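Two-arm robot learns produce sorting from 300 demonstrations

June 16, 2019

A research group at Ultia has reported a training method that lets a two-armed robot move fruit between display containers after 300 human-guided demonstrations. The work was carried out at the group's test site in Lindsay and is described in a technical report released with the project, which is named Cuvwood.

The method splits each task into two stages. In the first, a network looks at the camera view and selects which arm should act and where the gripper should close. In the second, a separate controller runs the motion and corrects it several times per second as the view changes. Earlier versions of the system used one network for both stages. According to the report, that version often picked a usable grasp point but lost it during the approach, when the arm itself blocked part of the target.

Training data was collected by operators who guided both arms through complete transfers. Each demonstration was labeled with the item type, the source container and the destination. Failed attempts were kept in the set and marked as failures, and the first network was trained on both kinds.

Tests were run in a mock produce section with crates on a low cabinet and tilted bins on a rack. The group wanted containers at different heights and angles, as well as decoration and foliage that would clutter the camera view.

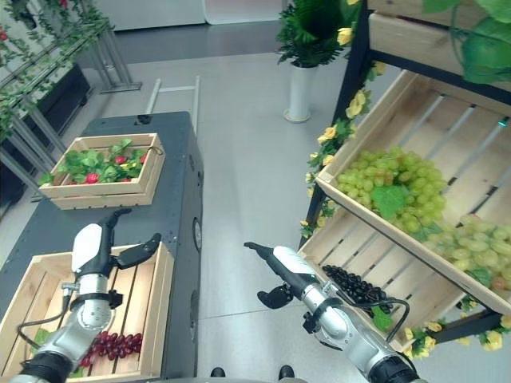
The Cuvwood test area, with red grapes in a crate under the left arm and green grapes in a tilted bin on the rack at right.

In the main test, the robot was asked to transfer a single named item from one container to another. The two-stage method completed 89 percent of trials without a drop or a restart. Choice of arm was scored separately and matched the operators' choice in 98 percent of trials. Most of the remaining errors came from grapes. A bunch has no fixed shape, and the gripper sometimes closed on the outer fruit and missed the stem. Strawberries caused fewer errors, although the report notes that leaves lying over the fruit delayed the grasp.

A second test moved the rack to positions that had not appeared in training. Performance fell, and the loss was greatest for the lowest bins, where the gripper has to pass close to the frame. The authors attribute this to a lack of low-bin examples in the demonstrations and not to the controller. They have not yet tested that explanation.

The system has several stated limits. It handles one item at a time, and the 2 arms do not pass objects to each other. It does not measure grip force, so the report makes no claim about bruising. All trials used the same lighting.

Prolville, which supplied the control software for the arms, said it would include the arm-selection stage in its research package in January. The Ultia group plans to collect additional demonstrations for the lower bins and to repeat the rack test with the larger set. The demonstration data will be available on request to other laboratories.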